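Bedroom and folding table check – my list, with comments

Posted in August, filed under: home, checklists

I've been asked a couple of times to put up the list I use for my own room, so I've typed it out more or less as it stands on the clipboard. It began life as the fire and trip sheet we were given when I moved into Nurkstead (that's the house, not the town – the town is Arholm) and I've scribbled on it so much since then that it's really mine now. The original had 70 lines on it, most of them to do with boilers and stairwells, and I've no boiler and only the one stair. I've kept the ones that matter in a small bedroom with a bed, a cabinet, a closet and a little table that does every job going.

I mark each line OK, DO or WATCH. OK is OK. DO means I put it right before I go to bed. WATCH means I look at it again next time and try not to fib.

PART ONE – THE TABLE

1. Legs locked, all of them. OK
I push down on each corner with the flat of my hand. If one gives even slightly I turn the whole thing over and start again, which is a pain when it's loaded, so do this first! I've ignored my own advice on that more than once and spent the next ten minutes picking beads out of the rug.

2. Nothing hot, ever. OK
It's a light top with a printed pattern and I've no idea what the print would do under a mug of tea. I use the desk downstairs for tea. Same goes for hair straighteners, even switched off, even "just for a second".

3. Cup holder used for cups or left alone. OK
I used to drop earrings in mine. Then I'd put a glass on top of them. You can imagine.

4. Small bits gathered into one box. WATCH
My orange box is the answer to this one, except that it fills up and the rest ends up sitting in front of it. The rule I've set myself is that if it won't go in the box, something in the box has to leave the room. I'm not very good at the second half of that rule.

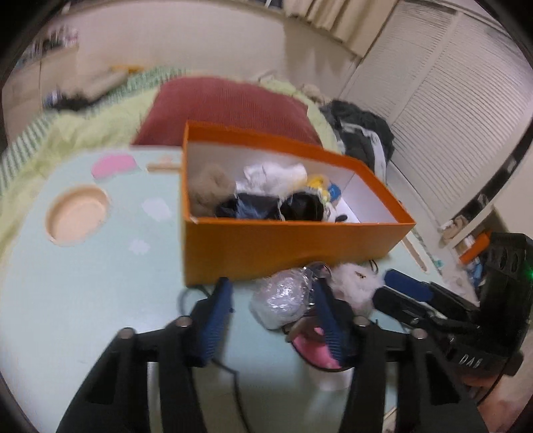 Item 4, marked WATCH: soft toys and fabric in the box, overflow in front.

5. Plastic bags off the surface when small children visit. DO
My niece is at the age where everything goes straight in the mouth, so bags go up high the moment I hear the gate. This covers bubble wrap too, which she adores and which I'm forever saving for parcels I never send. The last delivery from Pranamik came with enough of it to wrap a piano and the thing inside was a hairbrush.

6. Clips, rings and anything with a spring. WATCH
Key rings, hair claws, the lot. They're fine on a table and horrible under a bare foot. I count this line as failed if I find even one on the floor.

7. Cables across the top. DO
Any cable that crosses the table gets led off the back edge, or it gets unplugged and coiled. I'm strict about it, having once caught a lead with my sleeve and taken the entire table with it (bowl, pens, a full glass of squash). The squash got as far as the skirting board.

8. Weight. OK
Mine has a sticker underneath that says 30 kilos. I don't get anywhere near that with toys and pens, but people do lean on it, and my brother sits on things.

PART TWO – PENS, CLOTHS, BOTTLES

9. Caps on markers. WATCH
Press each one till it clicks. An uncapped green marker and a pale bedspread is a combination I would like never to meet again. I did get most of it out, with cold water and a lot of muttering, but if the light's low you can still find the spot.

10. Bottle lids tight. DO
Turn it upside down over the sink and have a look. If it drips, it doesn't come back in the room. I buy the Bunting ones now with the wide neck – they're ugly but they shut properly, and I can get a brush down inside.

11. Cloths folded or in the wash. WATCH
Crumpled cloths hide things, and that's really my whole objection to them. I've lost a sewing needle in a cloth before now and found it again in the way you'd expect. So I shake each one out over the table (gently!) and feel along the hem before I fold it.
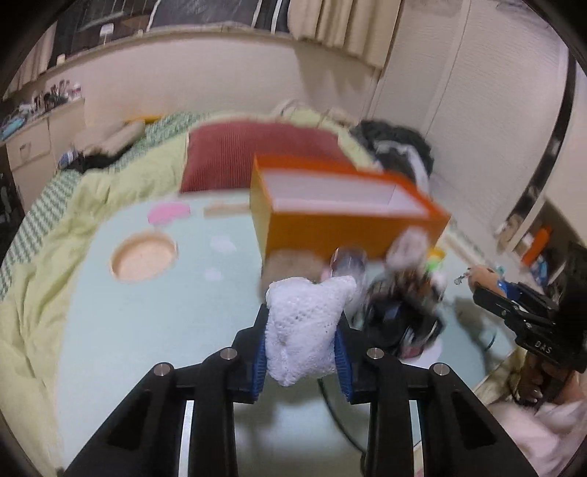

12. Mesh and knitted things checked for snags. OK
A loose loop will catch on a drawer handle or a watch strap, and then you've pulled a whole row. I tuck loops back through with a crochet hook. If the hole is bigger than my fingertip it goes in the mending bag, where it will live until the end of time.

PART THREE – BED, CABINET, WINDOW

13. Bed clear of sharp things. OK
I run my hand under the cushions as well as over the top. Things slide down the side of the pillow and stay there for weeks.

14. Cabinet top. DO
I want brushes standing up, and nothing near enough the edge to be knocked by the drawer when it opens. This was my worst line last time and I gave it 8 minutes on the timer, which was plenty once I'd stopped reading the backs of things.

15. Drawer shuts fully. OK
It sticks in damp weather. Candle wax on the runners does the trick.

16. Curtain hanging free. OK
Nothing caught in the folds, and no hooks missing.

17. Closet door opens the full way. WATCH
It will, provided I haven't parked the laundry in front. If I had to get at the torch in the dark I'd want that door to swing straight open, so I've taken to testing it with my eyes shut. I look ridiculous and I don't care.

PART FOUR – LAST LOOK BEFORE BED

18. Phone off the edge of the table. DO
Mine has gone over the side more times than I'd like to admit. The repair was 413 in the end, with the screen and the bit behind the screen, and I could have cried. It belongs in the middle of the table or on the shelf, and it's never charging under a pillow.

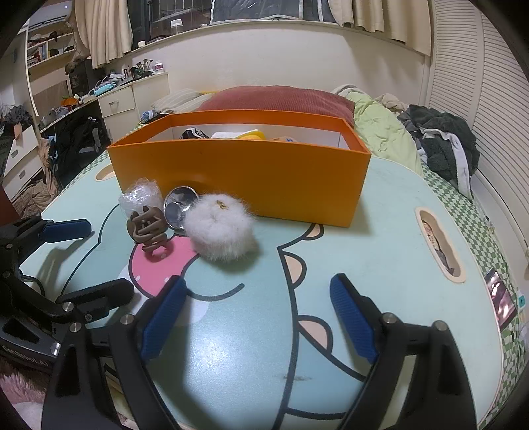 19. Wipe down. OK
Damp cloth, then dry. Crumbs and grit collect in the handle slots, so I poke round those with a cotton bud. I don't use spray on the printed part.

20. Handle slots clear underneath. WATCH
If you can see fabric through the slot, mind what you're grabbing when you lift. I've picked the table up with half a cardigan in my hand.

21. Walk the floor in bare feet, slowly. OK
It's a silly test and it's the best one on the sheet. It takes me roughly a minute.

Carried over to next time: 4, 6, 9, 11, 17 and 20. I still haven't bought the cable clips for number 7, so if anyone knows a sort that doesn't leave glue behind, please tell me in the comments.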